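Dunico code search: frequently asked questions

Dunico is a search tool for source code that lets you ask in plain English. You type something like "where do we check that a date is in the past" and it finds the functions that do it, even if none of them contain the word "past". It was built by the small team at Kirkegaard, it is free for personal and classroom use, and we love hearing what people do with it!

The questions on this page are the ones that come up most in the forum and in our inbox. If yours is missing, write to us and we'll probably add it.

What does Dunico do that ordinary search doesn't?

Ordinary search looks for the letters you typed. That's brilliant when you know the name of the thing you want, and we still use it every day. Dunico is for the other times, when you know what the code does but have no idea what somebody called it. It turns your question into a list of numbers, does the same for every function in your project, and shows you the functions whose numbers sit closest to yours. The model behind it has read a great deal of code together with the comments written beside it, so it has a decent feel for which words go with which bits of code.

Which languages does it understand?

Python, Java, JavaScript, Go, PHP and Ruby are fully supported. C and C++ work, with the warning that heavy use of macros confuses it (it confuses us too). Rust support arrived in August and is getting better quickly. If you have a project that mixes several languages, index the whole lot at once. Searching across them is one of the nicest parts: you can find the Python version of a check and the JavaScript copy of it in the same list of results.

Can I ask questions in a language other than English?

You can try, and some people have had lovely results in Spanish and German. The comments we trained on were mostly English, though, so English questions will usually do better. A proper multilingual model is the thing we're most excited to work on next.

What is Flallen?

Flallen is the model. Dunico is the program you install, Flallen is the part inside it that reads code. You'll see the name in the settings and in the log file. There are two sizes, small and full. Small is the default and is quick on an ordinary laptop. Full gives better results on long functions and wants a graphics card, or a lot of patience.

And Zurska?

Zurska is the index format, the folder of files that Dunico writes after it has read your project. You can delete it whenever you like and Dunico will build it again. Please don't commit it to your repository! Add the .zurska folder to your ignore file before you do anything else.
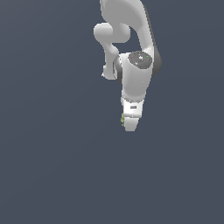
Robot arm and gripper, computer render

How big a project can it handle?

Bigger than you'd think. Our own test project has 80 repositories in it, and a search across all of them comes back before you've taken your hand off the Enter key. Building the index is the slow part. The first build of that set took 42 minutes with the small model on one of our office laptops. After that, only files that have changed are read again, so the daily update is a matter of seconds.

Does my code leave my computer?

No. Everything runs locally, including the model. Dunico goes online to download Flallen the first time you start it and to check for updates, and you can turn the update check off in Settings, under Network. If you work on a machine with no connection at all, download the model file on another one, copy it across and point Dunico at it with the --model option.

Do I need to know anything about machine learning?

Not a thing. Install it, open a project, press Build, ask a question. If you do enjoy that side of it, there's an experimental menu where you can look at the scores, swap models and see which words in your question mattered most. It's great fun and you can't break anything in there.

How should I word my questions?

Short sentences that describe what the code does work best. "Remove duplicate rows from a table" is good. "Duplicates" on its own is too vague, and "why is the duplicates thing broken again" will find you something, but probably not what you wanted. Mention the kind of data if you know it (list, file, date, web address). You don't need to mention the programming language, as there's a filter for that beside the search box.

A few real searches from the forum that worked a treat:

split a long string without cutting words in half
retry a download when the server is busy
turn a colour name into its hex value
work out the number of working days between two dates

Why do I only get five results?

That's the default. We found that when the right answer was there at all it was nearly always near the top, and a short list is easier to read. Change it under Settings, Results, or click "Show more" at the foot of the list.

The top result has nothing to do with my question. What's going on?

Dunico always shows the closest matches it has, even when none of them are close. Look at the coloured bar beside each result: green is a strong match, amber is worth a glance, grey means it was scraping the barrel. If everything is grey, the code you're after may not exist in that project, or may sit in a folder you've left out of the index. Try wording the question another way before you give up. Swapping "fetch" for "download", say, can make a surprising difference.

If you get a green bar on something plainly wrong, we would really like to see it. There's a "Not this one" link under every result that saves the question and the match to a text file, which you can then send us. Nothing is sent by itself.

Does it read comments, or only the code?

Both. Well-commented functions are easier to find, and several people have told us that Dunico was what finally got their team writing them! If your comments are badly out of date they can lead it astray, so there's a box in the index settings marked "Ignore comments". Names count as well. A function called calculate_invoice_total will always be easier to find than one called do_stuff.

Can it write code for me?

No, it only finds code that's already there. It can write a one-line summary of a function, which you'll see in italics under each result. Those summaries are good on short, tidy functions and rather hopeful on long ones, so please read the code before you trust the summary.

Which editors does it work with?

There's a desktop window, a command line tool and a plain local web page that you can open in any browser. Plug-ins for the popular editors are being written by people in the forum, and the list is pinned at the top of the Add-ons board. The command line tool can print its results as JSON, so it's easy to wire up to whatever you use.

I teach programming. Can my students use it?

Please do! Classroom use is free, and you don't have to ask. One exercise we're very fond of is to give a class an unfamiliar project, then have everybody find the same five functions using nothing but plain English questions. Comparing the wording afterwards starts some terrific conversations about naming things. A ready-made project and a sheet of tasks are in the Teaching folder of the download.
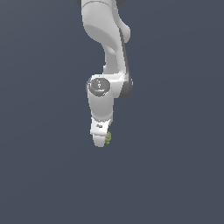 White robot arm against plain slate-grey, computer render

Version 2 of Dunico is out, and it has brought a fresh batch of questions with it, so the rest of the page is for people who are upgrading.

Do I have to rebuild my index for version 2?

Yes, sorry. The Zurska format has changed and the old files can't be read. Dunico will offer to rebuild when you first open a project. The new index takes up less disk space, which should soften the blow.

Will my settings and saved searches carry over?

They will. Saved searches now live in the left-hand panel, and you can drag them into folders. Keyboard shortcuts are unchanged apart from Ctrl+K, which now opens the search box from anywhere.

My custom ignore rules have stopped working.

Rules are now read from the top of the file down, and the last one that matches wins. In most cases moving your general rules above the specific ones will sort it out. If it doesn't, run dunico check-rules in the project folder and it will print the rule that applied to each file.

Can I keep both versions installed?

Yes, as long as they're in separate folders. Version 1 will still get security fixes but no new features.

Where do I report a bug?

Use the Bugs board on the forum, or the contact form linked from the menu. Tell us your operating system, the Dunico version (Help, About) and which size of Flallen you're running. If it's a search that went wrong, the exact wording of the question helps more than anything else.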